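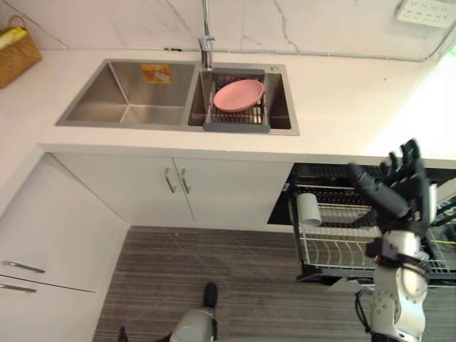 Floltow Writers' Circle, Wednesday group

The Plate

Conceição Pinheiro had promised her brother-in-law that she would not help. She sat on the high stool with her hands under her legs, like a child in church, and watched the machine think.

"It is not thinking," said Octavian. "It is planning."

"For how long does it plan?"

"It depends on the plate."

The plate was pink and it lay on the rack in the right side of the sink. It had belonged to her mother, who had washed it by hand every evening in July, when the whole family came and the kitchen in Căpraru was too hot for any other work. Conceição had chosen it herself for the test. Octavian had wanted to use a plastic one.

The dishwasher was open and the rack was pulled out. One white cup stood in it already. The robot lifted its right arm over the cup and stopped there with the black fingers spread, as a person does when he has come into a room and forgotten why.

"Skuvon has 932 hours of practice," said Octavian. "In the other house it did the cups very well."

"And the plates?"

He looked at his laptop. "The plates are improving."

She thought about the price, 2,000 a month, which Octavian had told her quickly and only once. For this money Lăcrămioara Rusu from downstairs would wash the dishes, and she would also bring news of the whole building. But Lăcrămioara was seventy-four now, and her wrists were bad. Conceição's own wrists were not so good either. She had not told this to Octavian.

The fingers closed a little and opened again.

"Does it know that the plate is old?" she asked.

"It knows the shape."

"My mother also didn't look at it much," said Conceição. "She looked out of the window and talked."

Octavian did not answer. He was writing something down. She took one hand from under her leg, looked at it, and put it back.

"Good," she told the machine. "I have time until supper."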